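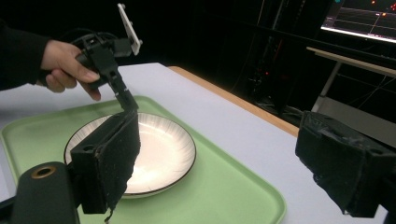 *A ribbed white plate with a thin dark rim, on a light green tray.*

# The Tray Comes Back to the Table

Nabila Younis eats breakfast off a tray every morning, standing up if she is late and sitting down if she isn't. She has done it since she was nine. Her grandmother kept a stack of trays on top of the refrigerator, and each child in the house had one. You set your own tray, you carried it, and when you were finished you carried it back.

Younis now runs Babalola, a tableware shop on the main street in Zedesmont, and trays take up most of its front window. When she opened, they had one low shelf near the register. Last August she moved the vases to the back to make room.

"People came in asking for them," she says. "A lot of them had just moved into smaller apartments. They didn't have a dining table, or they had one and it was covered with a computer."

The shop sold 663 trays last year. Most were plain rectangles with rounded corners and a low rim, and the best-selling color was a pale green that Younis nearly didn't order. She had expected people to want gray. The green sells, she thinks, because white dishes look clean on it and crumbs don't show much.

## Getting the size right

The most common mistake is buying too large. A big tray looks generous in the shop, but a full one is hard to get through a doorway, and it has to be stored somewhere. Younis tells customers to measure the cabinet first and the plate second. A dinner plate should sit flat with room beside it for a glass. If the plate has to overlap the rim, it will tip.

Rim height matters too. A low rim is easy to wipe and lets you slide a plate off sideways. A high one holds a spill better but collects grease in the corners — she has a bottle brush behind the counter for showing people how to get it out.

Handles are a matter of taste. Cutout handles are comfortable, and they are also where liquid escapes if you tilt the tray. For a tray that mostly stays put on a counter or desk, she suggests skipping them.

Prices at Babalola start low and climb quickly. A basic tray from Nuslow, the line she stocks the most of, costs less than a decent lunch. At the other end is a lacquered one that has been in the window for two years. It is priced at $100 and she isn't in a hurry to sell it.

## What goes on it

Plates are the other half of the business. Younis likes a white plate with some detail in it, such as a fine dark line at the edge or ribs running out from the middle. The line gives the eye a place to stop, which helps when the food is pale. Rice, fish and scrambled eggs can all disappear on plain white.

Ribbing divides her customers. Some say it catches sauce and is a nuisance to scrape. Others like the way light moves over it. Shallow ribs wash up fine in her experience, and she uses a ribbed plate from Trotus at home for nearly everything except soup. Deep ribs need a soft brush, particularly after egg.

Glossy glazes show knife marks sooner than people expect. Those gray lines are usually metal left behind by the knife, and they come off with a mild powdered cleanser and a damp cloth. Test the back of the plate first, and go gently over any painted or printed band.

For stacking, she puts a paper towel between plates that have a colored edge. She has done this with the display stock for years and rarely loses one to scratches.

## Setting up at home

Younis suggests starting with two trays and seeing whether they get used. Stand them on edge beside the cutting boards, where they can be grabbed with one hand. Trays kept flat under a pile of pans tend to stay there.

A single tray can also be left out as a landing place for whatever gets used daily: the plate, the mug, the salt. Wipe it in the evening. It keeps rings off the counter, and the whole lot can be moved at once when the space is needed for cooking.

She is planning a larger order for the fall, 50 of the pale green and a smaller number in a brick red she hasn't tried before. The supplier offered her a discount if she would take 4,000. The stockroom at Babalola is the width of a closet, and the vases are already in it.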